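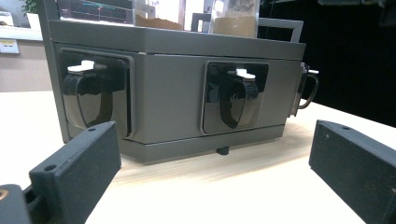

Dispenser, front openings.

Setting up your team for the Golier Fun Run

1. Sign in and choose Create Team.
2. Enter a team name of up to 30 characters. The name can't be changed after January.
3. Add your runners by email. A team needs at least 16.

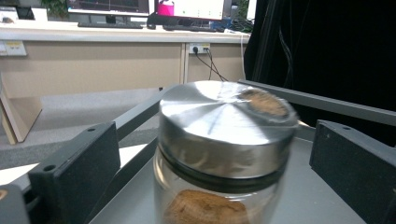 Jar with screw-on lid.

4. Choose a pickup centre for bibs.
5. Select Submit.

Note: Runners who haven't accepted are left off the start list.

Caution: Deleting a team also cancels its entries.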